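Relatório do projeto final: vale a pena montar o próprio mouse?

Quando o professor pediu um projeto que juntasse hardware e algum tipo de medição, eu já sabia o que queria fazer. Uso mouse gamer desde os 13 anos e sempre tive a impressão de que pagava caro por um peso que só atrapalhava. Então a minha proposta (que quase foi recusada, diga-se) foi pegar um mouse comum, trocar os switches, refazer a carcaça e comparar com o original em uso de verdade.

O modelo escolhido foi o Iritz, da Kuvard. Escolhi esse porque eu já tinha um em casa, porque ele abre com quatro parafusos e porque tem bastante gente nos fóruns mexendo nele. O sensor é decente, o cabo é horrível e o clique do botão direito é meio mole desde novo. Um bom candidato, na minha opinião!

A primeira etapa foi desmontar tudo. Os parafusos ficam debaixo dos pés deslizantes, e eu rasguei dois deles na primeira tentativa. Se alguém for repetir o projeto, use secador de cabelo antes de puxar e já compre um jogo de pés reserva. Pesei o mouse com uma balança de cozinha: 114 gramas sem o cabo. Depois de desmontado, a surpresa foi um lastro de metal colado na base, que sozinho pesava 34 gramas. Tirei na hora.

Os switches novos são da Grustex. Comprei um pacote com seis, usei três e estraguei um (esquentei demais o terminal). A solda foi a parte que mais me deu medo e acabou sendo a mais gostosa do semestre, principalmente depois que aprendi a limpar a ponta do ferro direito. O clique ficou mais seco e mais alto. Meu irmão reclamou do barulho na primeira noite. 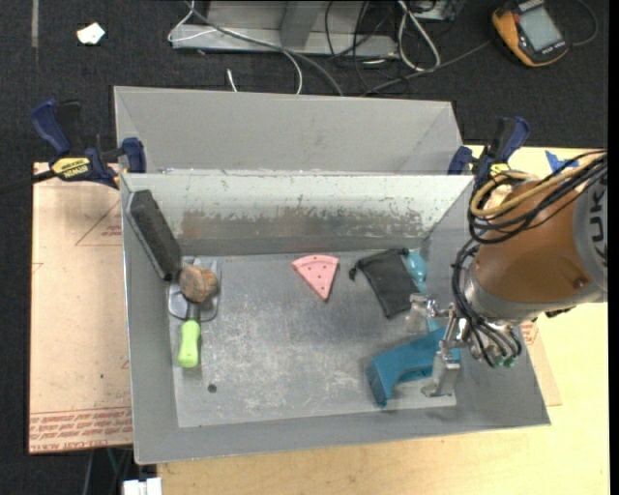 Para a carcaça, fiz três versões no Kuvard Studio, o programa gratuito da própria fabricante. A primeira ficou torta porque medi a distância entre os pinos com régua escolar. A segunda encaixou, mas a roda de rolagem raspava na borda. A terceira ficou boa: levou 45 minutos a menos de impressão que a anterior e tem furos hexagonais na parte de trás, que são bonitos e juntam farelo de pão numa velocidade impressionante.

Agora, os testes. Usei o Fu, um treinador de mira bem simples que roda no navegador e salva cada tentativa em uma planilha. Joguei com o mouse original e com o modificado, sempre depois das 20h, na mesma mesa e com o mesmo mousepad. No total foram 1.209 alvos válidos, sendo 469 com o mouse original e o resto com o modificado. Eu sei que a divisão ficou desigual. O cabo do original começou a falhar em outubro e perdi duas sessões inteiras por causa disso.

Com o mouse modificado eu acertei um pouco mais e, principalmente, cansei menos o pulso. Só que preciso ser justo: treinei mais tempo com ele, e parte da melhora pode ser só prática. O professor apontou isso na apresentação parcial e ele tem razão. O certo seria alternar os dois mouses em cada sessão, coisa que só fui perceber quando metade dos dados já estava na planilha.

Também teve coisa que piorou. A carcaça impressa é áspera nas laterais, mesmo depois de lixada, e o botão do polegar às vezes prende quando a mão está suada. Tentei passar verniz e ficou grudento por uma semana. Acabei colando uma fita emborrachada, que resolveu o atrito, mas deixou o conjunto com cara de remendo.

Sobre o custo: somando switches, pés, filamento e fita, gastei menos do que custaria um mouse leve de loja, mas isso sem contar o ferro de solda emprestado do laboratório nem as minhas horas. Para a próxima versão quero trocar o cabo por um de paracord e redesenhar o botão do polegar com uma folga maior. Os arquivos das três carcaças e a planilha completa estão na pasta da turma, inclusive a versão torta, para quem quiser dar risada.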